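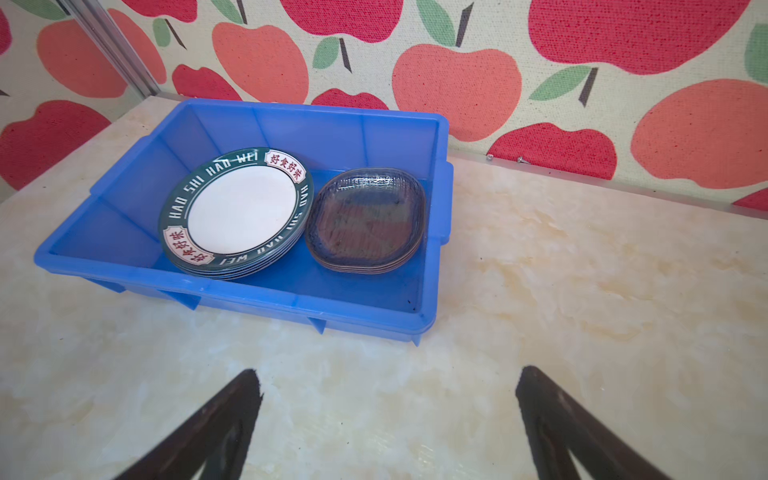 Words can be a pattern too! HAO SHI HAO WEI, over and over.

Why Do Patterns Repeat?
by Ezekiel Brannigan

When I was little I shared a bedroom with my brother on Figueroa Street, and our wallpaper had sailboats on it. I used to lie in bed and look for two boats that were different. I never found any. Every boat had the same flag and the same wobbly wave underneath, and I thought the person who drew it must have been very, very patient.

Well, whoever it was only had to draw that boat once! The rest was copying, and people have found lots of clever ways to copy.

The bit that gets copied is called a motif (say it like this: moh-TEEF). A motif can be a boat, a flower, a zigzag, a letter of the alphabet, or just a dot. Put a motif down, move along, put it down again, and you've started a pattern.

Going along and going around

The easiest kind goes in a line. Look at the edge of a rug or the icing on a fancy cake. Math people call this a frieze, which sounds exactly like "freeze" but has nothing to do with being cold.

Now bend the line until the two ends meet. You've got a pattern that goes in a ring, like a bracelet or the rim of a plate. Rings are trickier than you'd think. If your motif is too wide, you get back to where you started and there's only room for half of one! I painted a bowl once at a pottery class in Clasberg and ended up with 3 nice fish and one squashed one.

So how do you get them to fit? You divide the circle before you start. Fold a paper circle in half, then in half again, then once more. Open it up and you have eight equal slices, one for each motif. 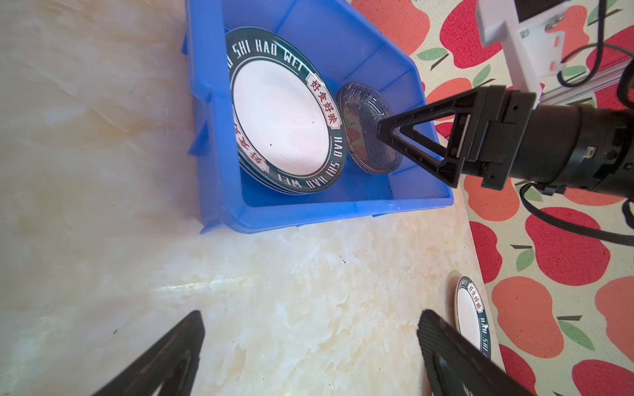 Green rims in a stack. Only the top one shows its whole pattern.

Filling up a whole wall

A pattern that spreads out sideways and up and down at the same time is the kind you find on wallpaper, wrapping paper and pajamas. You can slide the motif along, or flip it over like a pancake, or spin it. You can also do a slide and a flip together, the way your footprints go left, right, left, right across wet sand.

Guess how many different ways there are to mix those moves and fill a flat wall. A hundred? A million? There are 17. I didn't believe it when I first read it, but mathematicians proved it a long time ago. You can change the color and draw any motif you like, and underneath it's still one of the 17. 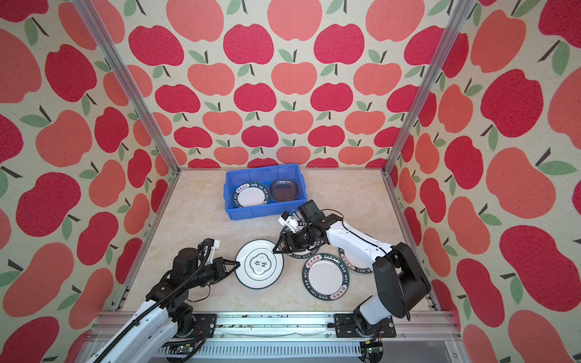
Apples in red and pink on a pale background.

How do they print it?

People have been pressing patterns onto cloth with carved blocks for a very long time, roughly 2000 years. You cut your motif into a block of wood, dip it in color, press, lift, and move along. If you're careless you get a gap, or two flowers on top of each other.

Later on somebody wrapped the picture around a roller. Roll it forward and the pattern comes out, and when the roller has gone all the way around, it starts over from the beginning. The distance before everything starts over is called the repeat. If you ever help a grown-up hang wallpaper, you'll hear a lot about the repeat, and possibly some grumbling. Each strip has to line up with the one next to it.

Try it yourself

You'll need a potato, some paint, a plate to put the paint on and a big sheet of paper. Ask a grown-up to cut the potato in half and help you carve a simple shape into the flat part. Triangles and half moons work nicely. Faces are hard.

Stamp one row going straight across. On the second row, give the potato a half turn. On the third row go back to how you started. Hang it up and stand on the other side of the room, and you may notice stripes or zigzags you didn't know you were making (my favorite part!).

Then go on a pattern hunt around your house. Check the curtains, the socks and the kitchen floor, and put your finger on the spot where each one starts again.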